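Blocking a lace shawl for the first time

In April I finished my first lace shawl. The pattern is called Brarnisus and it took me nearly 12 weeks, mostly in the evenings. I used one skein of fingering yarn from Hosberg, 100 grams, in a gray green color. When I bound off the last of the 191 stitches, the shawl looked like a small wrinkled rag and I was a little sad. A friend from my knitting group told me to wait until I block it.

What I used

A sink, wool soap, two towels, foam mats and a lot of pins. My yarn and tools live in plastic boxes with lids, so first I had to search for the pins in all of them.
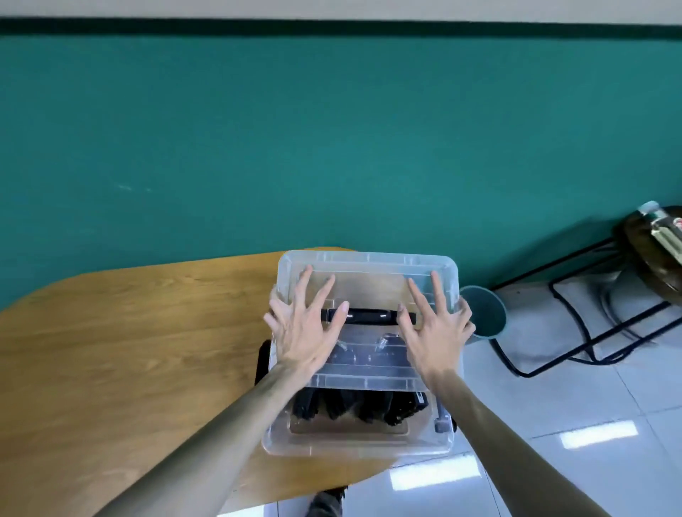 How I did it

I let the shawl lie in cool water for half an hour. Then I rolled it in a towel and stepped on the towel. Please do not wring it! After this I pinned the long upper edge straight and pulled each point of the border outside, one by one. It was dry the next morning.

The shawl grew very much, and now I can see all the small leaves. For the next one I want to buy blocking wires, my knees did not like the floor.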